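Hekilell Strength Sessions: where we've got to

Hello all at the Afolabi Fund,

You asked for a plain account of how the spring has gone, so I've made a cup of tea and I'm going to type until it's gone cold. The short version is that the beginners' lifting sessions at the Devberg hall are busy, the barbell money is spent, and I've changed my mind about a couple of things I was very sure of in the application.

Numbers first, as I know you need them for your own paperwork. We had over 40 people through the door between January and the end of April, and most of them had never touched a barbell. We run 2 sessions a week, one on a weekday evening and one on Sunday morning. I'd expected the evening to be the popular one, but Sunday fills up first every single time (I put it down to free parking).

Of the equipment grant, £807 went on the bars, the lighter plates and a set of rubber mats. I've sent the receipts separately. The lighter plates were the best thing we bought! In the old days I started everyone on the empty bar, and for a good few people an empty bar is already too much for an overhead press. Now they can begin with a training bar and the tiny plates, add a little each week and see their own line go up on the chart. One lady was so chuffed with her first proper deadlift that she made me write it on the whiteboard in red, and it's still there.

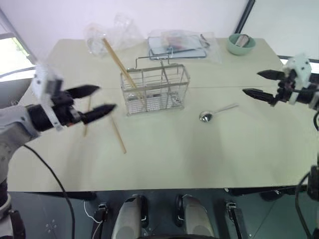
Grip has been the weak spot nearly all the way through. Legs and backs come on quickly with the programme we're using, and then the deadlift stalls because the fingers give up long before anything else does. I didn't plan for this at all. We've added farmer's walks at the end of each session, plus plate pinches and a dead hang from the rack for anyone whose shoulders are happy with it. I also set homework for the smaller muscles, and it doesn't need any kit: squeeze a rolled towel, wring out a wet flannel, or take a few wooden chopsticks and drop them one at a time into a wire basket with a divider, first one side and then the other, using just the thumb and one finger. It looks daft, but the older members took to it and I've been told off for not setting more. I'm keeping straps out of the sessions until the autumn, when I'll look at it again.

Now the things that haven't gone so well. The squat stands we had on loan from Rallo went back in March and I haven't found a replacement, so everyone is squatting out of the one rack and there's a queue. I've been filling the wait with goblet squats and split squats, which is fine for the newer ones and a bit dull for anybody who's been coming since the start. I'd like to use what's left in the budget on a second-hand pair of stands, if you're happy for me to move it across from the leaflets line. We hardly need leaflets now, people bring their sisters.

I also promised you a nutrition talk and it hasn't happened. The speaker cancelled, then I got a cold, then the hall was booked. It's pencilled in for June. In the meantime I've been banging on about eating a decent breakfast and getting some protein in at lunch, and I think that covers most of what a beginner needs.

Could you let me know about the stands when you get a minute? I've got my eye on a pair and the seller says he'll hang on to them until the end of the month.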